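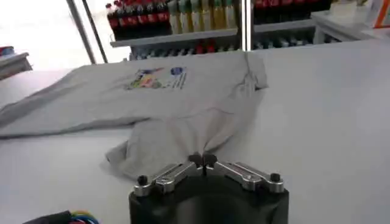

Zustdale Laundry Words

Hi! I'm Tatu Mugo and this is my word list. It's a small data set of the things people say while they wash, dry, fold and put away clothes, collected from folks I know and folks they know. If you've ever argued with your sister over whether a shirt is "dirty" or just "worn," you already get why I started it.

I grew up in Zustdale, where my grandmother had a separate word for clothes that are too clean for the hamper and too worn for the drawer. (She called it the "tired pile.") When I moved away I found out my roommates had never heard of a tired pile, but one of them had "chair clothes," and another said "halfway stuff," and I started writing them down on the back of an envelope. The envelope is now a folder with 800 entries in it.

What's in the folder

words.csv is the main file, one entry per row. The columns are:

term: the word or phrase, spelled the way the speaker spelled it
meaning: what they told me it means, in their words, tidied up only for typos
stage: wash, dry, fold, store, or other
place: the town where the speaker learned it, if they wanted to say
heard_from: parent, grandparent, partner, friend, work, made it up
notes: everything that didn't fit, often the best part

speakers.csv has one row for each of the 90 people who sent me something. No names, only a number, an age bracket and the languages they speak at home. Please don't try to work out who anybody is. Some of these notes are about people's in-laws.

skipped.txt is a list of things I left out and the reason for each. Mostly brand slogans, plus a few words that were just rude.

How I collected it

I asked people! At dinner, on the bus, in line at the Majumder bakery, wherever. Later on Dennis Shemweta made me a proper form, and that brought in a lot more fold and store words, which I'd been bad at asking for. Erasto Shirima typed in all the paper slips I had in shoe boxes, and he deserves a medal for reading my handwriting.

Every term was then read by 2 people who each picked a stage for it without looking at the other's answer. Where they disagreed we talked it out, and if we still couldn't agree it went under "other."
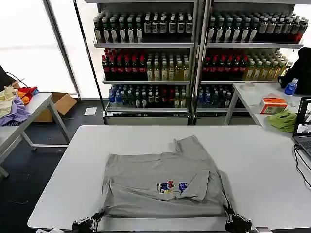 Folding words turned out to be the messiest group by far. People fold in half, in thirds, "store style," "suitcase style," "the way Mom does it," and one speaker's "square" is another speaker's "long way." I've kept these as separate entries even when I'm pretty sure they mean the same move. If you want to merge them, go for it, but please keep the original spelling somewhere so you can get back to it.

Things to watch out for

Most of the speakers are related to each other or to me, so don't use this to say what a whole country calls anything. The place column is blank a lot. Older speakers gave me longer stories and younger ones gave me single words, so the notes are lopsided too. And "Senov" shows up in the place column with two spellings in the paper slips; I changed them all to the one on the road sign.

A term can appear more than once if different people gave it different meanings. "Airing" is the worst for this. There are 6 rows of it.

Opening the file

It's plain text with commas, saved as UTF-8. Some spreadsheet programs mangle the accents when you double-click it, so use the import menu and pick UTF-8 by hand. Quotes inside the notes are doubled.

Sharing

Use it for whatever you like, school, games, a tea towel, I don't mind. A mention of Zustdale Laundry Words would be sweet. If you fix a mistake, send me the row and I'll put it in the next version.

Changes

2018-11-16: added the form entries, split "fold" from "store," fixed the doubled quotes
July: first version I let anyone see

Thanks

Erick Bakilana for checking the Swahili entries twice, Erasto Nzioka for the whole "sock orphans" branch of the list, and my grandmother, who still thinks it's very funny that I put the tired pile on a computer.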